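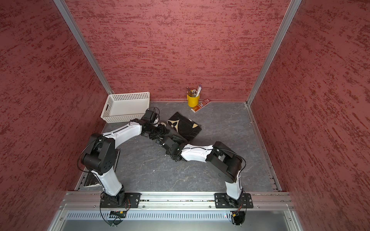 Two white arms and a mat

Music awards: can a song that was first played live years ago still be entered as new?

Posted by Khrystyna Hrytsenko
November 25, 2019

Hello everybody. I play keyboards in a small band with four members. We want to enter one song for the Himville awards, in the category for best new song. The closing date is in February, so we still have time, but I want to understand the rule before we pay the entry fee.

The rule says that the song must be "first released in the twelve months before the closing date". Our recording came out this summer on the Simeck label. But we have played the same song at concerts for three years, and there is a video of one concert which a fan put on the internet. It has 2,738 views. The words of the second verse were different then, and it was slower, but it is clearly the same song.

My singer says this is no problem. Our drummer is afraid that we will be removed later, when everybody already knows that we were nominated, and this would be very embarrassing for us. Does the video count as a release? And should we write about it in the form, or is it better to stay quiet? I have written to the organisers two times and I did not receive an answer yet.

Thank you in advance, and excuse me if this was asked before. I searched but found only old topics about album covers.

Stepan Tymoshchuk
Joined in: Recording and Releasing

In my experience it depends on who put the recording out. A release normally means that you, or your label, made it available to the public for sale or for streaming. A video made by a person in the audience is not your release, even if you knew about it and liked it. Playing the song at a concert is a performance, and most awards keep these two things apart.

We had a similar case with my old band. We entered a song for the Onix prize which we had played for two summers before we recorded it. Their form had a line for "date of first commercial release" and another line for "earlier versions, if any". In the second line we wrote: "Played live from 2015, not recorded in the studio before this version." There were 467 entries that year and we did not win anything, but our entry was accepted and we had no letters about it.

What I would check in your place:

Did you ever sell a demo with this song at your concerts, even on a home-made disc? Our guitarist had forgotten that he sold 20 copies of a demo at one festival. It was a different song, luckily.

Did a radio station record your concert and put it on its own page? Some awards treat this as a release and some do not.

What date did Simeck give when they registered the recording? It should be the same date as in your form. If the label made a mistake there, ask them to correct it first.

About staying quiet: I would not do it. Write one short sentence about the concerts and the video. If they say no before you pay, you lose nothing.

Volodymyr Kuzmenko

just enter it. half of the songs on every shortlist were played live before. the judges listen to 60 songs in one weekend, they will not look for your video. Best new song is always won by a ballad anyway, so if yours is a fast one I would think more about the category than about the date

Halyna Kravchuk
Joined in: Recording and Releasing

I agree with Stepan on most points, but I want to add one thing. Please read if the category is for the song or for the recording. For a recording prize, only the date of this recording is important. For a songwriting prize, they sometimes ask when the song was first published, and this can be the day when you registered it with your collecting society. If you registered it three years ago because you wanted to be paid for concerts, then you have an older date in an official place, and this is more serious than a video from a fan.

The changed second verse does not help you very much, I think. I know a duo who changed the whole chorus and the Varma prize still counted it as the old song.

For the organisers, try to telephone in the morning. I also waited a long time for an email from them last year, and by telephone it took five minutes.

Khrystyna Hrytsenko

Thank you all. I looked, and we registered the song only this spring, together with the others from the record. No demo was sold, I asked everybody two times. I will telephone them this week and write here what they say.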